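# Packing a snack tote so the chips survive

I keep one bag of food by the door for the drive to my parents' place, and it gets repacked every time I go. The drive is 217 miles each way, with one decent stop on it. In December I started writing down what went in and in what order. These are the notes, tidied up a little.

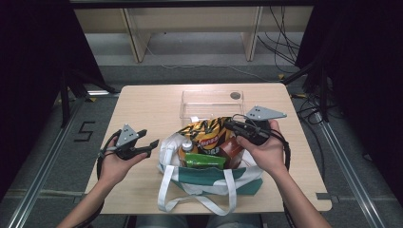 The problem with a soft tote is that it has no shape of its own. A box holds the load. A tote gets its shape from the load, so whatever goes in first decides where everything else ends up. For a long time I packed mine in the order things came out of the cupboard, and the result was a heavy lump at one end, with crackers under it.

## The bag

Mine is white cloth with a teal-green band and two long straps. It holds its shape badly when empty, and folds down to the size of a paperback. I also own a stiffer one from Lorente with a flat sewn-in base, and on paper it should be better. It stands up by itself on the kitchen floor. The trouble is that the base is narrower than the opening, so anything rectangular rides up the sides, and the handles are too short to go over a coat sleeve.

I tried a cardboard insert in the soft bag for a while, cut from a Prunov shipping box. It worked for two trips and then developed a crease down the middle, after which it was worse than no insert. If I did it again I would use two layers with the corrugation running in opposite directions, taped at the edges. I haven't done it again.

## Order of packing

I pack on a table at sitting height. Standing over a counter, I tend to drop things in from above, and they land how they land. Sitting down I can see over the rim and still reach the bottom.

1. Straps forward, toward me, lying flat on the table. If they hang inside the bag they get buried, and then pulling them out moves the whole load.
2. Roll the rim down once if the fabric is slack.
3. Chips at the back, upright.
4. Boxed items on the right.
5. Bottle on the left, cap up.
6. Flat packages last, across the front.

Putting the chips in third looks wrong. The usual advice is to put light things on top, and for a grocery bag that is correct. A bag of chips is mostly gas, though, and it is by far the tallest thing I carry. Laid on top it slides off at the first turn. Standing at the back it works as a wall, and the other items lean on it only lightly as long as they have their own footing. I have lost very few chips this way. What does damage them is a corner, so the box goes in with a flat face toward the chips.

The bottle is a small one with a white cap. I used to carry a full-size one, and it pulled the bag over to one side whenever I set it down. Two small bottles weigh the same as one large one but can be placed on opposite sides. For a short trip one is enough, and the box on the other side offsets some of the weight.

Flat packages go across the front for access. This is the part of the bag I can reach from the driver's seat when stopped, with the tote on the passenger side. Anything I expect to open first goes here.

## Weights

I weighed one complete load on the kitchen scale, an old Skinon with a glass top that reads in grams and can't be persuaded to do anything else.

- Chips: 169 g
- Everything else together: 952 g

The chips took up close to half of the space. I had expected them to be light, but I hadn't appreciated how little they contribute to holding the bag in place. On a smooth seat a load like this slides easily. I put a rubber shelf liner under it, the open-mesh kind sold for drawers, and that fixed most of it.

I didn't weigh the items separately, and I should have. The bottle is obviously the largest part of the 952, but I can't say by how much.

## Things I stopped carrying

Bananas. They bruise against anything, and the smell gets into the cloth.

Chocolate, from May to September. A parked car in the sun will melt it in less time than it takes to eat lunch.

Glass jars of any kind. I carried a jar of olives once in a padded sleeve from Eviten that I'd bought for a camera lens. The sleeve protected the jar perfectly well and took up the room of three other items.

Loose crackers in a zip bag. The original box is a better container than anything I could move them to, even half empty. Fold the inner bag down, close the flap, and stand it up.

## Unpacking

I take everything out the same evening, including wrappers, and turn the bag inside out over the sink. Crumbs collect in the two bottom corners, where the seam allowance makes a small pocket. A dry pastry brush gets them out. The cloth goes in a cool wash every few trips and hangs by the bottom hem to dry – hanging it by the straps stretches them, and mine are already longer than I'd like.

The straps are the next job. I want to take each one up by the width of my hand, with a box stitch at the joint. The teal section is the awkward place to sew, so I will probably shorten them at the top of the loop and put up with a visible seam where it sits on the shoulder. If the seam rubs, I'll unpick it and try a flat-felled one.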